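Why is vinegar sour?

By Kirsten Lévesque and Rodel Dela Peña

Have you ever tasted one drop of vinegar from a spoon? Your eyes close, your mouth pulls together, and maybe you say "yuck." But the same vinegar makes a cucumber into a pickle, and many children like pickles very much. So what is vinegar, and where does the sour taste come from?

It begins with something sweet

Vinegar is made from foods that have sugar in them. It can be apples, grapes, rice, or even coconut. You can not see the sugar in an apple, but you can taste it.

To make vinegar, the sugar must be changed 2 times. Very small living things do this work. They are so small that you need a microscope to see them.

The first change: yeast

Yeast is a tiny living thing that eats sugar. You may know it from baking, where it makes bread dough grow big and soft. When yeast eats the sugar in apple juice, it makes two new things. One is a gas, and it goes up in little bubbles. The other one is alcohol. Now the juice is not so sweet any more.

The second change: bacteria

Next come the bacteria. Some bacteria can make us sick, but many kinds are useful to people. The kind that makes vinegar needs air. It takes the alcohol and, with the help of oxygen from the air, changes it into acetic acid. You say it like this: uh-SEE-tik. Acetic acid is the sour part of vinegar. Most of the rest is water.

Sometimes the bacteria make a soft, slippery layer on the top of the liquid. People call it "the mother." It looks a little strange, like a wet pancake, but vinegar makers are happy when they see it.

A visit to the vinegar cellar

In the town of Trudgate there is a small vinegar maker with the name Zalewska. Kacper Grabowska works there, and he showed us the cellar in August. It has 125 barrels, and the smell goes right up your nose! Each barrel has a hole with a piece of cloth over it, so the air can go in and the flies must stay out.

"I never hurry the barrels," Kacper told us. "Some are ready after a few months. Some I leave for years, and they get darker and softer in taste."

Why do pickles stay good?

The tiny living things that spoil our food do not like acid. In strong vinegar most of them can not grow. This is why people have put vegetables in vinegar for a very long time – long before there was a refrigerator in the house.

Words to remember

Acid: a kind of substance that often tastes sour. Lemons have acid too.
Yeast: a tiny living thing that eats sugar and makes gas and alcohol.
Bacteria: very small living things that are found almost everywhere.

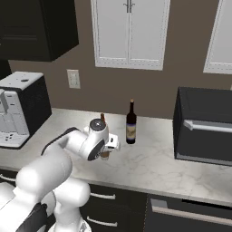

FOOD AND KITCHEN

Try it at home: the raisin dance

Ask an adult to help you. Put two spoons of baking soda in a tall glass of water and stir until the water is clear. Drop in five or six raisins. Now pour in some vinegar, slowly, because it will foam. Bubbles of gas will stick to the raisins and lift them up. At the top the bubbles break, and the raisins sink again. If your raisins are too heavy, cut them in half and try one more time.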